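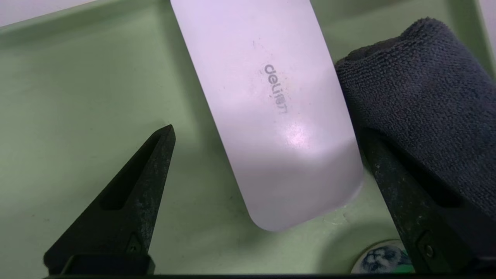
Bench news: what we want to buy, what we can afford, and what has to wait

Equipment requests close September 21, 2026. Quick item this time, half of it typed standing up. If you only read one line – get your wish list in before the deadline, with a price next to every entry. Entries with no price go to the bottom of the pile. They did last year too.

Where things stand. Two-arm bench in Tolville is running most days now. Same tray, same baskets, same short list of props. Sorting and tray clearing mostly, plus a bit of two-handed work when the schedule lets us. The arms are fine for another year, everyone agrees on that. What we're short on is the small stuff. Fingers, cables, trays, props, storage. Nothing you would put on a poster, and all of it missing from the June budget becuase it was filed under "misc" and then misc got cut.

So, no misc line this time. Everything gets its own row.

Fingers first

Current set is the plain black pair, one set per arm, no spares in the drawer. Praneo quoted us $109 a pair for the same geometry, and $39 for a bag of the replacement screws and caps. Minimum order is 7 pairs. That's more than we need for one bench but not by much if the second bench goes ahead, and they do keep. Lead time is the catch. They won't hold the price past the end of the quarter.

Other option is printing our own. We've been round this one before. Cheap per part, but somebody loses an afternoon every time, and the fit changes from batch to batch and then the grasp heights need redoing. Would rather pay. If you feel strongly the other way, write it up with hours included, not only filament.

Soft pads are a separate request. Please don't fold them into the finger row. Different supplier, different account code, and last time the whole order got bounced over it.

Props 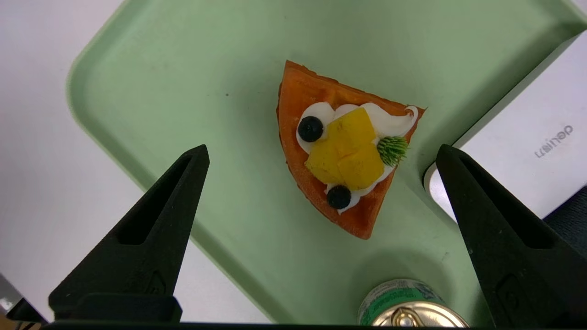

Toy cake on the green tray, can at the front.

Props are the cheapest row on the sheet and the one that gets the most argument. Toy food is good value. Light, odd shapes, doesn't spoil, doesn't care if it gets dropped. Real cans are good too, the weight is honest and the pull tab gives a shiny lid for the vision people to complain about. Towels – fine, but we need duplicates. A towel that has been handled for months folds differently from a new one, and swapping mid-run makes a mess of the comparison.

Proposal is to buy every prop in threes. One in use, one spare, one sealed in a box for the day somebody wants to repeat an old test. Total for the prop row comes to $100 at the prices we have now, assuming nothing fancy gets added. Things people have asked for so far:

more toy food, other shapes than wedges
cans in more than one height
towels, dark and light both
something see-through (vision group, again)
a second set of baskets, same weave if they still sell it

That last one matters more than it sounds. If a basket goes and the replacement is a different size, the drop positions all move. Buy the match now while it's still in the catalog.

Also trays. The pale green one does the job, has a rim so round things stay put, and it washes. Want several more exactly like it. Please nobody order the blue ones on the grounds that they're on sale.

The table itself

Facilities asked whether the new bench could have a darker top. Short answer, not for this budget. All our exposure settings and the whole back catalog of runs are on white. A dark top means retuning, and retuning is staff time, and staff time comes out of the same pot as the fingers. Could be a good project for later on. Put it in as a project, with its own case, and it'll get a fair read.
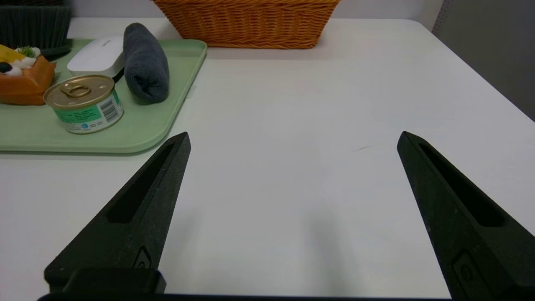 Do plan on a resurfacing allowance though. White tops mark up. Not a big number, the quote from Makhubela covers a wipe-down coat and a replacement edge strip, and they'll do both benches on one visit if we book together. Booking seperately means paying the call-out twice. So if bench two slips, resurfacing slips with it, and the row stays on the sheet either way.

Lighting came up as well. Leave it. What we have is even enough, and every new fixture means another round of checks.

Cables and cameras

Please take this row seriously. Cables are consumables. They loop, they rub, they get pulled around by the arm all day long, and when one fails the bench is down until somebody finds another with the right connector. The plan should carry one full spare set per arm, in a labeled bag, hung on the end of the bench. Not in a desk. Ties and sleeving too, they cost next to nothing.

Camera modules – one spare for the wrist, one for overhead. Brackets with them. A camera with no bracket is a paperweight, we learned that in the spring.

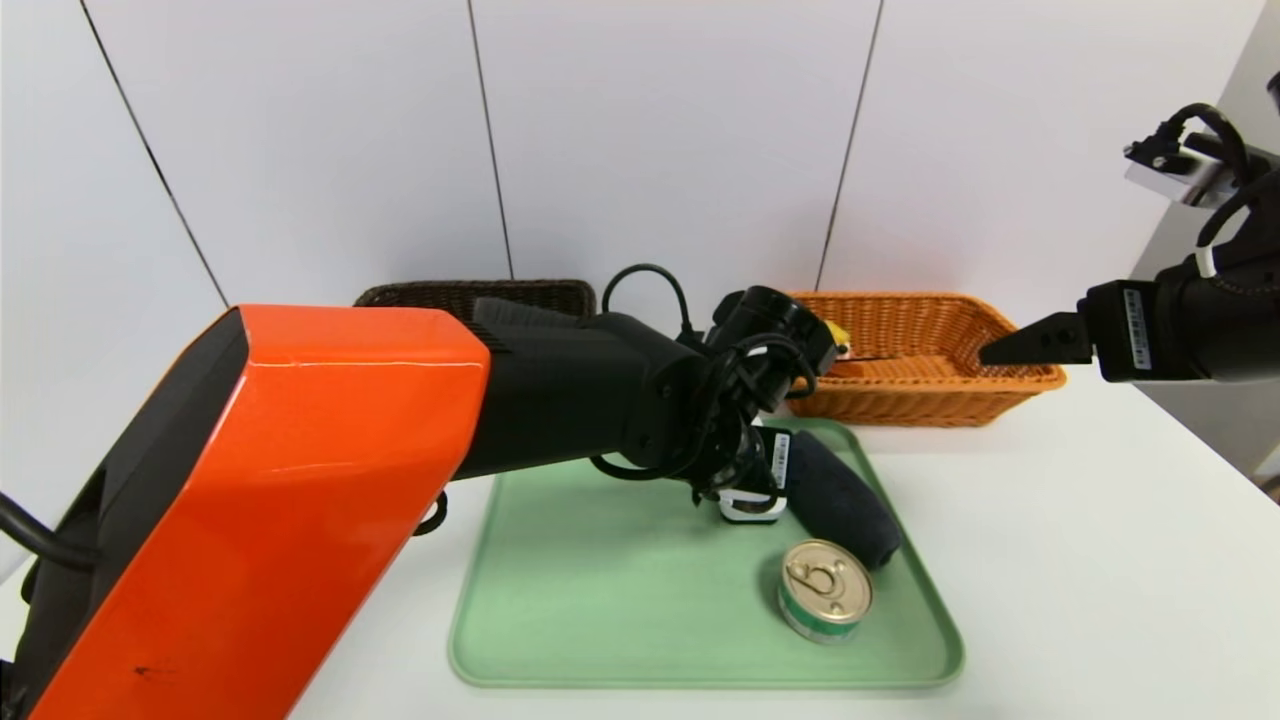

Two-arm work is where the money question gets real. Running both arms over one tray and the baskets behind it costs more than running two single-arm benches, and the sheet ought to say so. Longer setup, more calibration, twice the wear parts for one stream of work. Still worth it for some tasks. But if your project only needs one arm, ask for one arm. Requests that say "both, just in case" will get sent back with a question on them.

Bench two

Status, short version. Space is agreed. Power is agreed. Money is not. Urum has offered a lease with an option to buy at the end, and the finance office likes leases more than we do. Points to look at before anyone signs:

who pays for wear parts during the lease
whether our own fingers can go on without voiding it
what happens to mounts we drill
how long a swap takes when an arm is down

The second point decides it for me. If we have to run their fingers then none of the spares above carry over, and the Praneo order gets cut to one bench. Asked them in writing, no answer yet. Until there's an answer, budget bench one only and list bench two as a separate page.

How to send requests

One row per item. Name of item, supplier, unit price, how many, which bench, what stops if we don't get it. That last column is the one that gets read. Keep it to a line. "Tray tests stop" is fine. A paragraph is not.

Use the sheet on the shared drive, the one without "old" in the name. Attach the quote if there is one. Anything already on order, mark it so, we paid twice for sleeving last year.

Questions go to the bench inbox. Replies might be slow this week, there is a run on and the sheet is being cleaned up in between. Next item will have the lease answer in it if it's come by then.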